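Learning the 99 Names as a beginner - one a week, or all at once?

usska_reader
I've been wanting to learn the Names of Allah properly for years now, and with a new study circle starting up near me in September I thought I'd get a head start. My plan is one Name a week, reading every verse where it appears, writing it out in Arabic (slowly, and my handwriting is terrible) and then trying to use it in my duas. My sister thinks I should simply memorize the whole list first and worry about meanings later. She learned it as a song when she was small and can still rattle it off while doing the dishes! I'd love to hear how the rest of you went about it. I'm starting with Ar-Rahman and Ar-Raheem, and I'm already stuck, in a nice way, on how the two differ.

Also, for those who asked in the other thread, the room for the circle is the one on Voncombe Road, upstairs. 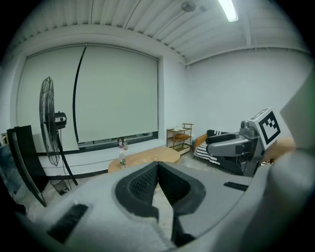

Upstairs at Voncombe Road, 19th June

Pin-yu Yuen
Welcome, and what a lovely project! I did one a week and stayed with it for almost two years, with some gaps when the baby came. My advice is to keep the pairs together, the way you're already doing. Ar-Rahman and Ar-Raheem both come from raa-haa-meem, the same root as the word for womb, and my teacher had us sit with that for a good long while before we opened any book. Many scholars take the first as the vastness of the mercy and the second as the mercy reaching those who receive it, but you'll find other explanations too, and I wouldn't be in a hurry to choose.

birkholm77
I'm going to side with your sister, I'm afraid. I tried the slow way twice and both times I fizzled out somewhere near Al-Muhaymin. Once I had the whole list by heart, I started hearing the Names everywhere in recitation, and that made me want to look them up. The meaning came second for me and I don't think it suffered for it.

Pin-yu Yuen
I hear you, but I've met plenty of people (me included, as a teenager) who had the list perfectly and couldn't tell you what Al-Lateef means. There's no harm in it. I only wish somebody had slowed me down.

usska_reader
Thank you both, this is so helpful. Maybe I'll do a bit of each - the list in the car and one Name a week at my desk. I've bought a big notebook, 200 pages, so there's room for two pages a Name and a few left over for mistakes. Does anyone have a view on which list to use? The one on our fridge and the one in my book don't match toward the end, and it's bothering me more than it should. 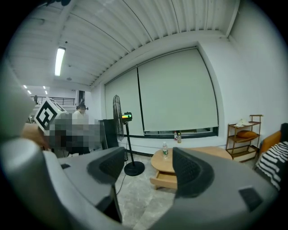 Isla MacBrayne says the lists differ because the well-known hadith about the ninety-nine is sound in itself, while the version that goes on to name them one by one is disputed, so scholars have gathered them from the Quran and Sunnah in slightly different ways. She'd start with the Names found plainly in the Quran and leave the debated ones until there's a teacher to ask.

birkholm77
Agreed with Isla on that. Al-Hashr 59:22-24 is a wonderful place to begin, by the way. So many Names in three verses, and you can recite them in your prayers the same night.

usska_reader
Oh, I like that very much. I'll copy those three verses onto the first page tonight and come back when I've got through Al-Malik.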